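The mosquitoes are back and so am I

June, then. Windows open all night, bare arms, the smell of everybody's barbecues coming over the fence, and at twenty past two in the morning that thin little whine right next to my left ear. I swear they wait until you've just dropped off.

We're on the side of Poncombe that backs onto the old millpond, so I can't say I wasn't warned. The woman who sold us the house mentioned "a few midges in summer" while looking very hard at the boiler. Four summers on I've got opinions about every method going, and as three of you have written in asking what I use (hello, Shanti Bansal, I haven't forgotten your email, I'm just slow) I thought I'd get it all down in one place.

What I've given up on

Citronella candles. Lovely smell, very pretty on the patio, and I've been bitten on both ankles sitting right beside one. I still buy them. I couldn't tell you why.

The wristbands from the chemist in Britside. I looked like I'd escaped from a festival and I got bitten on the wrist, above the band.

Coils. They do work for me outdoors, but the ash gets everywhere and the smoke goes straight to the back of my throat. Also I once left one on a saucer that had been my gran's, and we won't talk about what happened to the saucer.

That zapper lamp from Karras. It hummed, it glowed purple, and all I ever found in the tray was moths, which made me feel dreadful. It went to the charity shop on a Monday and I don't think I've ever walked home so cheerfully.

Plug-ins with a liquid refill

So this is where I've ended up. My friend Pin-yu Ko put me on to them when she came to stay and watched me chasing something round the spare room with a rolled-up magazine. She grew up with these and couldn't believe I'd never owned one. It's a little bottle of liquid with a wick poking out of the top, and a heater that goes in the socket. You screw one into the other, you plug it in, and that's your lot.

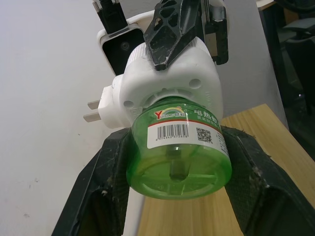
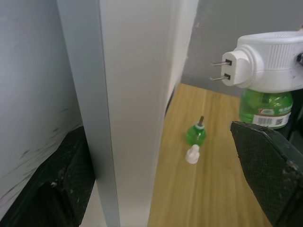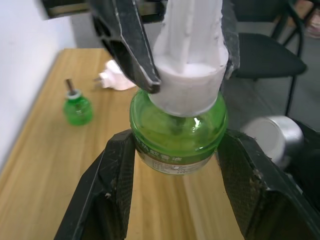 All that green glows a bit like washing-up liquid, and the wick sticks right up out of an open bottle, so mind your fingers when you're fitting it.

How I do mine

Stand the bottle on something flat first. I learnt this by trying to do it one-handed over the bed, and I had to wash the duvet cover twice. Kitchen table, good light, sheet of kitchen roll underneath if you're at all clumsy.

Cap off, bottle upright, heater lowered over the wick from above so the wick goes up the middle. If you come at it from an angle you can bend the thing or snap it, and then you've wasted a bottle (ask me how I know!). Then I hold the heater still and turn the bottle, gently, until it stops. Don't wrench it. You've got to get it off again when it runs out.

Check which way up it needs to sit before you choose your socket. The bottle hangs underneath, so it wants to be upright once it's in the wall, and the one behind my bedside table was hopeless because there wasn't the room below it. I moved the table in the end. And do look at the prongs before you order! My first one came with two flat ones and sat in a drawer for weeks until I found a proper adaptor.

I put it on about an hour before bed with the door open a crack, and I keep it well away from the curtains. Read the leaflet for yours, obviously, especially if you've got little ones, cats or a fish tank. The one in my spare room stays off when my sister brings the baby, and we use a net over the cot.

Refills and what it's cost me

I keep spares in an old Bastach biscuit tin on top of the wardrobe, upright, with their caps on. I write the date I opened each one on a bit of masking tape, because otherwise I lose track completely and lie there wondering if it's empty. Pin-yu thinks the masking tape is hilarious. She just holds hers up to the window.

I've spent almost 20 pounds on all this so far this year, refills included, and I'd spent more than that on candles by the same time last summer.

Next job is the bathroom window, where the mesh has come away in one corner and I've been pretending I can't see it. If anyone's got a glue that survives steam, leave me a comment.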